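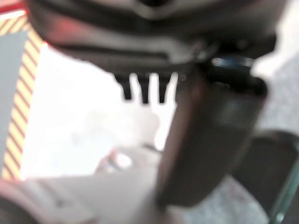
Last updated: 6/18/18

BRARNIS OPENS ITS PACKING ROOM AT JOSTDEN WITH A SALE OF STRIPY TAPE

I've been wanting to write this one for months, so forgive me if I go on a bit! Brarnis has moved its packing room to the Jostden yard, and we're opening the doors to anyone who buys tape, paper or boxes from us (or is only thinking about it).

We started planning the move in February, when the old place on Nyarko Street got so full that you had to shuffle sideways to reach the string. The new room has 16 packing benches, a proper wall of shelves and a counter where you can bring in the awkward thing you need to post and try boxes on it until one fits. Lamps are the worst, in my experience. Bring your lamps!

My own favourite bit is the striped marking tape. I'm very fond of yellow and red on the slant, and I've put it on far more edges at home than anyone needs. It's handy for showing where a shelf stops, or which strip of floor has to be kept clear, and it cheers up a plain white wall no end. A word of advice from someone who has done it badly: wipe the surface first, pull the tape out a little at a time and press from the middle outwards. If you start at the top and rush, you'll have a wobble by the time you reach the skirting board.

For the opening we've put aside 200 rolls at 15 per cent off, and they'll be sold over the counter only. Our Grastis range of plain brown boxes is here as well, all 92 sizes of it, including the long thin one people kept asking for (umbrellas, mostly, and one curtain pole).

Parking is in the yard, on the left past the gate, and there's a ramp to the front door. The kettle's on for anyone who wants a look round before they buy.

Press visits are welcome too. Ask for the packing room at the Brarnis front desk and one of us will come down and fetch you.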